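Two-arm folding cell: left gripper pinching late on jersey sleeves
Board: Cell setup and upkeep

pondside_mel
Hi all, and apologies in advance, because I never manage to write a short post. I look after the two-arm folding setup at Ponden, the one that works on a couch in a mocked-up living room. We do sports clothes mostly. The right arm behaves beautifully and I have no complaints about it whatsoever. The left one has started pinching a hair too high on thin fabric, so that it closes on air and then carries on with the fold as if it had something in its fingers (very confident, our left arm).

What I've done so far: cleaned the fingertips, re-run the wrist camera calibration, and checked the bracket screws. The close height is set at 115 in our config, same as it was in July when everything was fine. Cotton tees are no trouble. It's the jerseys, and mostly the sleeves.
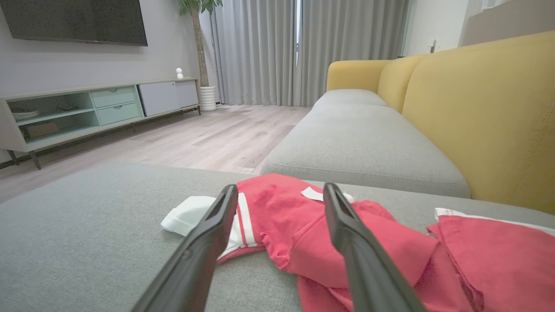
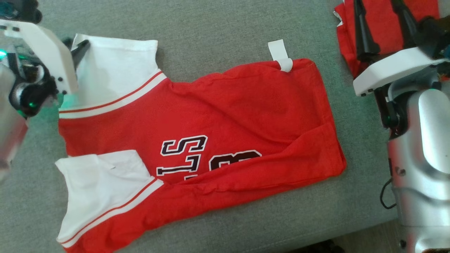
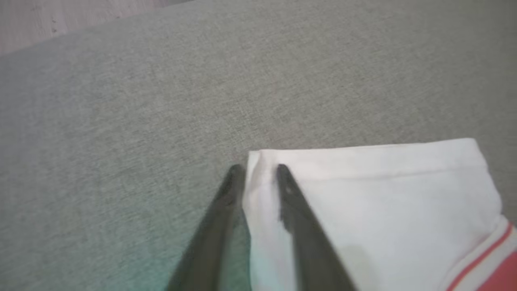
Our log has 222 jersey attempts since the last service, and 126 of them went through without a hand from me. I'd love to get that up before we move on to the next batch of clothes. Has anyone had this with soft surfaces? I do wonder if the seat cushion has simply gone down a bit with all the pressing.

torque_and_tea
Oh, I feel for you! We had something very like this on our cell at Titthorpe and it was the fingertips. Cleaning won't bring them back once the surface has gone smooth. Swap the pair, both fingers together and never one alone, then run the calibration again with the new ones on. I'd do that before touching a single number.

Bjartur Laxdal
I'm going to disagree, kindly. Worn tips slip – they let go halfway through a lift. Closing on air is a height problem, and I'd put my money on the cushion as well. If the height was taught when the foam was fresh, the arm is still aiming at a seat that isn't there anymore. Take the cover off, put a straightedge across from piping to piping, and see how much light you get under the middle. Then drop the left close height by 2 and try one sleeve at a time.

torque_and_tea
Fair, but the same cushion is under the right arm, and Mel says that one is fine.

Bjartur Laxdal
It is, but does the right arm do the sleeves? On most folding routines I've seen, one side takes all the first pinches and gets the thin single layers, and the other side is working on thicker stuff where a small error never shows.

pondside_mel
Well, now I feel a bit silly, because yes, the left arm does nearly all the sleeves. I'll get the straightedge out tomorrow morning before I start things up. I do have a spare set of fingers in the Dondano drawer, so I can try both, one after the other so I know which of you to thank.

aebischer_fan
Lovely thread. One small thing from me – check the cable loop at the wrist while you're down there. Ours had crept round and was tugging on the joint near the end of its reach, and I spent two evenings blaming the foam.

pondside_mel
Good thought, thank you, I'll add it to the list. Straightedge first, then the cable, then the fingers.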